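April, early evening, feet up

I told myself I would write something every night this month and I have managed it maybe one night in three, but the kettle is on and my brother hasn't called yet, so let me get some of this down before I lose it.

We are well into it now at Wivano. When they moved me over from the packing side I thought I'd be the lady who stands next to a machine and presses the red button if it does something silly. Nineteen years of sorting returns by hand (school kits, office kits, all those pencil pouches that come back with one thing missing) and then you're told an arm is going to learn it, and of course your stomach drops a little. Mine did. I went home that first night and cleaned the oven, if that tells you anything.

But the days have turned out to be full of people, much more than packing ever was. On the line you had your earplugs in and you had your quota, 816 pieces a shift, and you could go from coffee to lunch without speaking a word to a soul. Over here there's always somebody at the next desk, somebody fiddling with a screen, somebody who wants to know why I'd put a crayon with the pencils and not with the pens. I had never thought about why! I had to stand there and work it out. You know a thing in your hands for years and then a young person with a notebook asks you to say it out loud, and you find there was a lot in there.
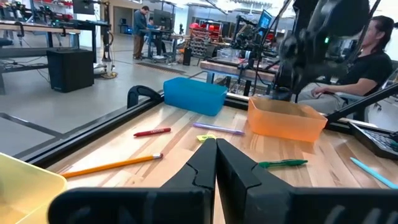 Yasmine Ait Ali is the one I sit with most. She came from Plokance, where she says they did it all in one go, new machines over a long weekend and half the sorters sent home with a letter, and she is very firm that it shouldn't go like that for us. I like her for it. She also eats lunch at half past ten in the morning, and now so do I, and then I am starving by three.

What we do all day is practice, really. Pick up, put in a bin, start again. A hundred goes before lunch on a good morning, fewer if somebody is changing a setting. They want 2,000 good ones before the thing is let anywhere near the real returns at the Espinoza building, and I've stopped trying to guess when that will be. At first it made me impatient. I could clear a table in the time it takes that arm to make up its mind about one pencil. I said so, too, a few times, probably more than was polite. These days I catch myself rooting for it. I said "come on, sweetheart" to it this afternoon in front of a visitor.

Pens are the worst, the shiny ones especially. Wood pencils are easy and crayons are easy, but a slim metal pen is a devil even for me when my fingers are cold, and I can roll it toward myself with my thumb without thinking. We talked for a good long while today about whether you could teach that, the little roll. Yasmine thinks yes. I think maybe, but I want to be in the room when they try it, and I told her that, and she wrote it down, so now it's official I suppose.
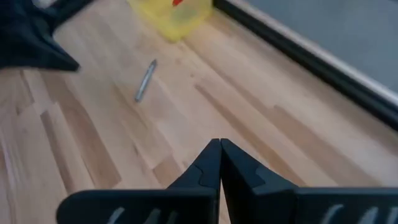 Money and hours

I should put this part down too, because I'll want to remember it right. They've given me 20 hours a week on this and the rest back on packing, same pay for both, and it's to be looked at again when Pikis has its own arms running and they see how many of us are needed there. I asked straight out whether "how many" could mean none. The answer was long and kind and I didn't come away with a number. So I am keeping my eyes open. The younger ones on packing ask me what I know and I tell them all of it, which isn't much, and I tell them to ask for the training while it's being offered.

My shoulder is better, I will say that. I slept right through two nights in a row and didn't have to prop the pillow under my arm. I can't remember the last time. If the machine takes the reaching and leaves me the figuring out, I won't fight it for the reaching. But I do miss the radio on the packing side, and I miss the girls singing along with all the wrong words.

Must buy lentils. Must find the form for the training reimbursement, it was on the fridge and now it isn't. Phone's going, that'll be my brother.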